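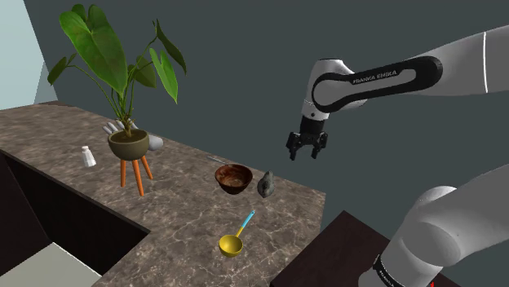
Most simulated kitchens are too tidy to be worth paying for, a reader wrote to us in November, and the ones that aren't tidy take so long to load that people go back to the tidy ones. We put that to Araba Bawa when we spoke to her about Fivora, the scene kit her company Zarnudia started selling this spring.

"I'd agree with the first half," she said. "The loading part I'd argue with, but I know where it comes from. Our first build took forever."

Fivora is a paid package of countertop scenes for people who train and test robot arm policies in simulation. It comes with 361 objects and 43 counter layouts, a set of camera positions including one close to the gripper, and a scoring tool that runs from the command line. You bring your own arm model. The kit does not include a simulator and does not train anything for you.

Bawa spent several years on grasp testing at Letley before she left to start Zarnudia. She said the idea came out of the object sets she was using there, which were mostly boxes, cans and mugs.

"Everybody's success rate was high and everybody's demo was bad. You'd get a great number on cans and then put down a ladle and the arm would close its fingers next to it."

A ladle is one of the things in the kit. So are potted plants, bowls, shakers, a bird figure and a number of rock-like shapes that she admits have no business in a kitchen. The layouts mix them on purpose. A layout might put something flat in front of something tall, so that the wrist camera and the room camera disagree about what can be reached.

I asked whether customers complain about the odd objects.

"Some do. They ask for a version with only food and dishes. We have a filter for that now, you list the categories you want and it rebuilds the layout. But the scores go up when people use it, and I want them to know that when they report a number. The scoring tool writes the filter into the results file and you can't turn that off."

The results file is the part she seemed most pleased with. Each run records the layout, the object poses at the start, the random seed, the gripper opening at every step and whether any contact was made with something other than the target. A touched neighbor does not fail the run by default, but it is logged, and there is a strict mode where it does. 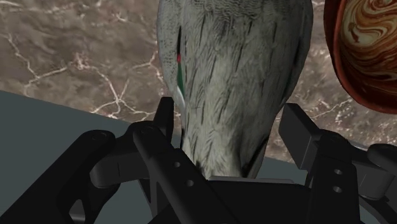

Strict mode is where most of the support email comes from. Users find that a policy they thought was finished drops sharply, and they write in to say the contact detection is broken. Bawa said that in the first weeks they were sometimes right. The collision shapes on thin things, leaves and handles mainly, were too fat, and an arm could be marked down for passing close by. Those were redone in the current release.

"We had leaves that were basically bricks as far as the physics knew," she said. "You couldn't see it. I only found it when I drew the collision mesh on top and said a word I won't repeat."

There are still limits. Nothing in the kit bends. A plant moves as one stiff piece, and a leaf that would fold out of the way in a real kitchen will push back. Liquids are missing. The surfaces all use the same friction value unless you edit it, and the file where you do that is poorly explained. Asamoah, the small firm that wrote the documentation, is working on a new version of that section.

The licensing is simple enough. There are 2 tiers, one for single users and one for labs, and the only difference is how many machines can run the scoring tool at once. Both get the same scenes. Updates are included for 2 years. After that the kit keeps working but you stay on the last release you downloaded.

I asked how far a Fivora score tells you anything about a real counter.

"It tells you where to look," Bawa said. "If a policy can't do a curved object in our scenes I would not expect it to do one on your bench. If it can, then go and try it on your bench. I don't sell it as a replacement for that. I've had people ask me to put a transfer figure on the website and I've said no each time."

Setup on our own machine took most of an afternoon. The install script expects an older version of one physics library and stops with an error that names the wrong package. Once past that, the layouts loaded in a few seconds each, slower for the ones with plants. The camera settings are in a plain text file and easy to change. We did not find a way to save a changed layout under a new name without editing the index by hand - Bawa confirmed that there isn't one yet.

She would like to add drawers and cabinet doors next. The cabinets under the counters are only there for looks at the moment, and customers keep asking why they don't open. She was less sure about adding people's hands to the scenes, which Letley and a couple of other buyers have requested.

"That's a lot of work to do badly," she said. "Drawers first."

The next release is set for 28th April and covers the install script, the friction notes and a batch of new bowls.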